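The Left Door

The house on Drevley Street had been rented with everything still in it, down to the cereal boxes. Panagiotis Đorđević got there at eight in the morning, hung his coat on the back of a chair and turned on the arm. It lifted itself a few inches and waited for him.

He worked for a company called Testetti that sold examples. Other companies bought them by the thousand and trained their systems on them, and what the systems did after that was no concern of Testetti's. An example was one task, start to finish, with his hands on the controls. If he dropped something, he marked it as a drop and it still went in. The company paid a little less for drops.

The list for the kitchen had come from Nikolovski, the supervisor, in a message with no greeting. Cabinet, open. Cabinet, close. Kettle, lift. Kettle, return. He was to do 20 of each before lunch.

He started with the cabinet. The knobs were round and small, and the fingers of the gripper were made for bigger things. He came in too high the first time and slid off. The second time he had it, and he backed the arm away slowly, the way you would walk backward out of a room with a sleeping child in it. 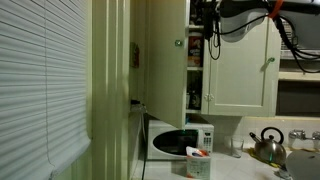 His mother had kept a kitchen like this one, in a town called Hulach where the buses stopped running at six. Her cabinets had been painted so many times that the doors stuck in damp weather. You had to hit the frame with the side of your fist and pull at the same time. He had not thought of that in years. He had to put down the controls for a minute and drink some water.

When he picked them up again he did the door five more times. By then he had noticed something about himself, and he was not sure he liked it. Every time he opened a door, he opened it a bit too far and then brought it back. It was a small thing, the width of a thumb. She used to do that. She said it was so the door would know who was in charge.

He called Nikolovski.

"I have a habit," he said. "With the doors. I overshoot and correct."

"Does the door open?"

"Yes."

"Then it's a door opening."

"It's going to learn it, though. Whatever they're training. It'll think that's part of opening a door."

Nikolovski was eating something. "We've got 5 operators on cabinets," he said. "They'll all do it different. It comes out in the average."

"All of it?"

"I don't know, Panagiotis. Most of it. How's the kettle?"

"I haven't started the kettle."

"Start the kettle," Nikolovski said, and hung up.

He finished the doors first. He tried to do the last few straight, with no correction, and they were worse. The arm jerked. One time the door swung back and tapped the gripper and he had to mark it. So he let his hands go back to what they wanted to do, and the marks stayed clean until the set was done.

After that he moved over to the kettle. The handle was black and curved, and he had to come down on it from above with the fingers pointed at the counter. He took his time.

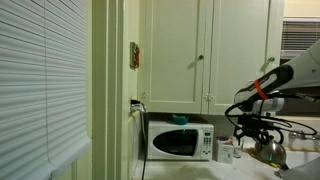

At noon he ate a sandwich standing up and looked over the morning's files. Played fast, one after another, the doors opened and closed like something breathing. Too far, then back. Too far, then back. He could have typed a note about it in the box at the bottom of the form. The box allowed 200 characters. He wrote "operator tends to overshoot on open," looked at it, and took it out again.

He thought about a kitchen in March, some other year, in a place he would never go. A machine would reach up for a cup. It would pull the door a thumb's width past where it needed to be and bring it back, and the person waiting for the cup would think nothing of it — or would think it was a fault, and mean to call someone.

He sent the files. Then he washed his hands, sat back down at the controls and opened the afternoon list. There were 2 items on it. The first one was drawers.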